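Sublet ends in February, landlord wants me to pay for carpet that was already bad

posted in Renting & Moving Out

mossyledge

Hi all. Typing this on my break so sorry if its a mess.

I've been in a one bedroom at the Heronow building for 4 years. Moving out end of February. Building got sold to Preltari Property a while back and they do everything through an online portal now. Last week they did what they called a pre-move walkthrough, took maybe ten minutes, and then I got an estimate in the portal for $2,411. Most of it is carpet. Bedroom and hall, full replacement. The rest is "wall repair" and a cleaning fee.

The carpet was old when I moved in. Flat spots by the closet, a stain by the window that I put a chair over, and the seam at the hall was already lifting. I did fill out a move-in sheet with the old owners but I can't find my copy. I have a few phone pictures from the first week but they're mostly of my couch.

My deposit is less than the estimate so they're saying I'd owe on top. Is that a real thing? Can they charge me for a whole new carpet? And should I fix the walls myself before I go - there's nail holes, plus one bigger dent behind the door where the knob hits. Never had a door stop there.

Also do I have to sign the estimate. There's a button that says Acknowledge and it keeps emailing me to click it.

Any help appreciated. Not trying to get out of paying for stuff I really did.

3 replies

plainoatmeal

Don't click the button yet. Read what's around it first. Some of those portals, acknowledge only means you saw it, some of them have a line underneath saying you agree with the charges. If it's the second kind, don't click. Send a message through the portal instead that says "I received the estimate and I dispute the carpet and cleaning charges." Screenshot it after you send. Screenshot the estimate too, portals have a way of closing the day your lease does.

Carpet. In most places they can't charge you for normal wear, and they can't charge you the price of brand new carpet for old carpet. It's supposed to lose value every year. Lots of places figure rental carpet is good for 5 to 8 years, depends on the grade and where you live. So if it was new the day you moved in, and you've been there 4, then half or more of it is used up already by the time you leave. And you're saying it wasn't new. So the number could be zero even if you spilled something on it.

What you want to ask them, in writing:

When was the carpet last installed, and do they have the invoice.
What damage exactly, in which room, with their pictures.
A copy of your move-in sheet. They bought the building, they should of gotten the tenant files with it.
How they got to the price.

Keep it short. Don't tell the whole story about the chair and the window. Just ask for the stuff.

Then look up your state's deposit rules, search your state name plus "security deposit deadline". There's usually a set number of days after you move out for them to send an itemized list, and if they blow it they can lose the right to keep any of it. A walkthrough estimate before you leave is not that list. It's just an estimate. You have time.

On owing more than the deposit, yes they can ask. They'd have to go after you for it, and they'd need to show the damage. Plenty of these get dropped once the tenant asks for an invoice.
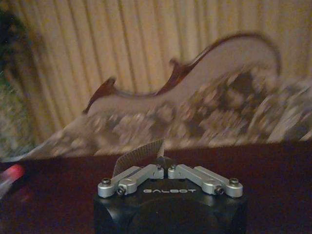 tuckerfork22

Agree on the carpet, but I'd do the walls yourself. Did this at my last place, took one evening.

Nail holes: small tub of lightweight spackle, a plastic putty knife, wipe it flat, let it dry, light sand. Don't glob it on. If the paint is plain flat white you might get away with no paint at all. If it's some off white ask the office for the color name, they usually have it and a lot of them will just tell you. Do NOT guess the color. I guessed and ended up with a wall full of little squares and had to do the whole thing.

Knob dent is a bit more. If it's only dented, spackle in two thin coats. If it went through, get the stick-on mesh patch, then joint compound over it, go wider than you think, sand, another coat, sand. Prime it or it flashes (you see a dull spot when the light comes in sideways). Put a door stop on while you're there, they're a couple bucks, otherwise somebody's gonna swing it open at the final walkthrough and put the knob right back in it.

Check your lease first tho. Mine said no painting by tenant and I had to get an ok by email. They said fine.

Cleaning - do the oven, the fridge gasket, inside the drawers, top of the door frames, bathroom fan cover. Those are what got me the time before. Window tracks too. If the lease says professional carpet cleaning required then get the receipt, and if it doesn't say that, still run a rental machine over it, gives them less to point at.

Pictures of everything when it's empty. Daylight. Open every drawer and the oven. Then one slow video, front door to back, say the day out loud at the start. Mine was 9 minutes and boring as anything and it got me my deposit back.

Last thing, email your old pics to yourself now, even the couch ones. If there's any carpet at all showing in the corner of one that counts for something.

bexinthebasement

they will keep it no matter what, they always do. I lost all of mine at a Markumell building over blinds

plainoatmeal

Not always. Blinds are on the same kind of list as carpet, they wear out. You could of fought that one. Did you ask for the itemized list?

bexinthebasement

no I just moved lol

mossyledge

Ok thank you, this helps a lot. Checked the button, there IS a line under it, says "I accept the charges listed." So not clicking that. Sent the message with the four things and took screenshots.

Found out my lease says tenant may fill nail holes but paint has to be by them. So spackle only I guess, and I'll ask about the door one.

No mention of professional cleaning anywhere in there. There's a machine for rent at Najafi Hardware down the street so will do that the night before I hand in keys.

Will post when they anwser about the invoice.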